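News > Kitchen > Press Releases

Last updated: Jan 5, 2019

NULHAM OPENS ITS TRY-IT KITCHEN IN TOSMONT THIS FEBRUARY

TOSMONT – Hi, it's Isauro Carrillo from Nulham, and I get to share the fun news this time! Our new try-it kitchen opens in February on the ground floor of the old Sandoval building, and you're all invited to come in and open every drawer we've got.

I've wanted this for years. You can stare at a catalog all night and still have no idea how a drawer feels when you pull it (or how much of your counter it's going to eat up). So we put our bamboo pieces in with the stuff a kitchen really has lying around: a toaster, a canister of cereal, cutting boards, a wooden spoon standing in a pot, even play food for the kids.

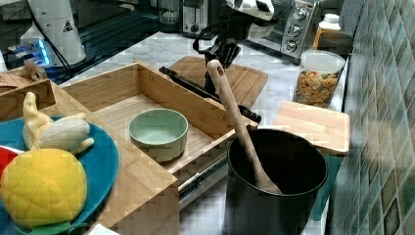 The whole bamboo line has 22 pieces, and 14 of them are brand new this year. My partner in all this, Nikola Hodžić, drew every one of the new ones at our shop in Zilov. He's fussy about corners, and I'm fussy about cleaning, so we argued a lot and I think the drawers came out better for it.

We also read through 357 notes that customers sent us last year. So many of you wrote about the space by the faucet! You want your boards close to the water, but you don't want to bump them each time you fill a pot. Same here, my own kitchen is tiny.
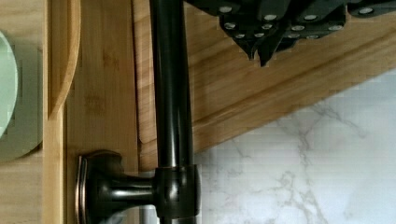
Nikola's advice is to live with a layout for a week before you settle on it. "Cook your normal dinners," he says. "Move one thing, then cook again." I moved my cutting boards three times, and my family is still mad at me.

Entry is free and you don't need to book. The first 3,000 visitors get a printed planning sheet to take home, with a grid on the back for sketching your own counter. Bring your measurements if you have them, and bring the kids too. Nikola and I will both be there on opening day, so come say hi!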